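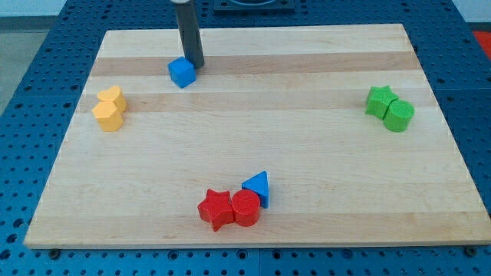
Push cell, Fullville lab: rod tip at the blue cube, maple-colored board on the perforated table.

Ticket: contact height drifts across the board
Sep 15, 2024
Posted by: Cell maintenance, Fullville
Print this page | E-mail this page

Status: closed, one follow-up open

Reported fault
Rod tip runs high on the far left of the board and low at the near edge. Star blocks tip over when pushed from the front. Cylinders and the cube are not affected. Operator restarted the controller twice with no change.

Setup
Arm with straight rod tool, no fingers. Eight blocks on the board in red, blue, green and yellow. Motion program is the Nakanano planar push routine, last edited in April. Speed limit in the routine is 400 and was not touched.

Log
1. Jogged the tip to the four corners at the taught height. Gap to the wood was uneven, worst on the diagonal. Fault confirmed with the routine stopped.
2. Checked the rod for bend by turning the tool joint through a full circle over one point. Tip stayed on the point. Rod is good.
3. Checked the tool offset against the Kozma setup sheet. Values match.
4. Put a straightedge on the table panels to either side of the board. Panels are level across the seams.
5. Checked the board hardware at the near corners. Left side was loose and the board rocked under hand pressure. Retightened both sides. Rocking gone.
6. Retaught the board plane with three points, blocks removed. Old plane saved as a backup.
7. Put the blocks back and ran 2000 pushes at normal speed. Two stars tipped, both near the front edge. Raised the push height slightly and ran 3000 more. No tips.

Cause
Loose board mounting. The plane had been taught with the board out of position.

Follow-up
Add a corner check to the Jaltside checklist, every 2000 pushes. Reteach the plane any time the board is lifted. Spare rod still on order.

Contact the Fullville help desk | Copyright 2024 Fullville | Back to top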